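Kitchen check, Finham flat, ground floor
Done September 2026, between lets. Sheet revised June, so some of the numbering has moved from the old one. Comments typed up same day, sorry for any gaps.

Marks used: OK / Watch / Fix. N/A where it doesn't apply. Watch means look again next visit, Fix means someone books it in.

1. Access and floor

1.1 Route from door to sink clear – OK
1.2 Floor tiles, cracks or lifting – OK. One near the back door sounds hollow when tapped, not loose. Same as June.
1.3 Grout – OK, needs a scrub
1.4 Mats, curling edges – Watch. Mat by the back door has started to curl. Flip it or bin it.
1.5 Door closes by itself and latches – Fix. Closes but doesnt latch unless you push. Strip has dropped.

2. Worktop

2.1 Surface sound, no chips where food goes – OK
2.2 Front edge, no sharp bits – OK. Ran a hand along all of it.
2.3 Seal behind sink – Fix. Gap at the left end you could get a coin in. Was down as Watch last time, so thats two visits. Please book.
2.4 Nothing heavy stored near the edge – OK
2.5 Bowls and pans, dents, split rims, loose handles – mostly OK. One saucepan handle turns in the hand, taken out of the cupboard and put in the box for the tip. Steel bowls fine, rims fine.
2.6 Knives stored point down or in block – OK

3. Bins and under the counter

3.1 Bin not overfull – Watch. Paper in the white bin under the counter is up past the rim. Needs emptying before next people in, and a note on the changeover list so it isn't left again.
3.2 Bin liner fitted – OK
3.3 Nothing on floor by bin – Fix, small job. Bits down there beside it, a red thing with a cord or strap and something greenish. Pick up, put away.
3.4 Paper and card kept away from cooker – OK, bin is at the other end from it
3.5 Table legs, wobble – OK, tried all of them
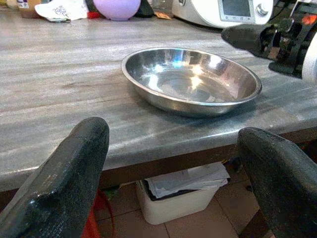 Does a paper bin under the worktop need its own lid?
Only if it stands within reach of the hob or a heater. Away from both, an open one is fine as long as it gets emptied at changeover and the paper stays below the rim.

4. Electrical

4.1 Sockets, cracks or scorching – OK
4.2 Leads clear of sink – OK. Kettle lead a bit long, tucked it back.
4.3 Toaster crumb tray – Fix, done on the spot. Disgusting.
4.4 Extension leads – one found behind the fridge, no sticker. Removed. It was 2,000 W rated and the fridge doesn't need it, wall socket reaches fine.
4.5 Meter reading – 1,237
4.6 Test labels in date – OK apart from the Naylor hand blender, label worn off. Out of use till tested.

5. Fire

5.1 Smoke alarm in hall, test button – OK, loud
5.2 Heat alarm in kitchen – OK, but beeped twice while I was there. New battery in. Watch.
5.3 Fire blanket, on hook, in reach – Watch. In reach but the hook is right over the cooker. Should be by the door. Asked for this in June as well.
5.4 Extinguisher gauge in green – OK
5.5 Exit key on its hook – OK

6. Water and cleaning stuff

6.1 Hot tap, mixer working – OK
6.2 Leaks under sink – OK, felt round the trap with kitchen roll, dry
6.3 Chemicals high up, caps on – Fix. Bottle of Zullach descaler left on the low shelf with the cap off. Moved up, cap found in the drawer.
6.4 Safety sheets in folder – OK, except Gestinia floor cleaner, sheet missing. Print one.
6.5 Washing up gloves – split, binned. Need a new pair.

Costs so far: battery and gloves out of petty cash. Door strip and sink seal together quoted at almost £200, which seems steep for two short jobs – get a second price before saying yes. Job reference for both is 367.

To do before next let
Sink seal (2.3)
Door strip (1.5)
Empty the paper bin, clear the floor next to it (3.1, 3.3)
Blanket hook to the door side (5.3)
Blender tested or thrown (4.6)
Gestinia sheet (6.4)

Not checked this time: oven door seal, extractor filter, top cupboards over the fridge. Ran out of time, steps were at the other flat. Carry over.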